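Week 4 handout: glare and daylight at the home desk

Read this before the practical at Ustholm. Bring your own tape measure. The lux meters are signed out by Niilo Partanen, room 78.

## 1. Two kinds of glare

Direct glare comes from a bright source in view, such as a window or a bare lamp. Reflected glare comes off a surface between the source and the eye. People tend to complain about the first kind and put up with the second, though both tire the eyes over a working day.

A matt surface scatters light in many directions. A polished one sends most of its reflected light off at the same angle it came in, so you see a copy of the window in the worktop. Dark stone gives a sharper copy than many people expect, as there is little scattered light from the stone itself to wash it out.
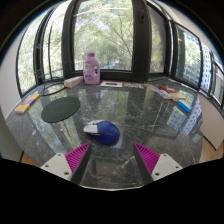
## 2. Placing the desk

- Set the screen at right angles to the main window where the room allows.
- Avoid facing the window, and avoid having it straight behind you.
- In a bay, light comes from several sides. Pick the side with the least sun in working hours and fit blinds to the others.
- On a polished top, use a large matt mat under the keyboard and mouse.

## 3. Practical

Work in pairs. Take readings at the desk surface with the blinds open, half closed and closed. Note the sky each time. One pair in March wrote down 761 lux and left out the blind position, so the figure could not be used.

Write-ups go to Gervasio Huenchumán by 10th July. Two pages at most, sketch plan included.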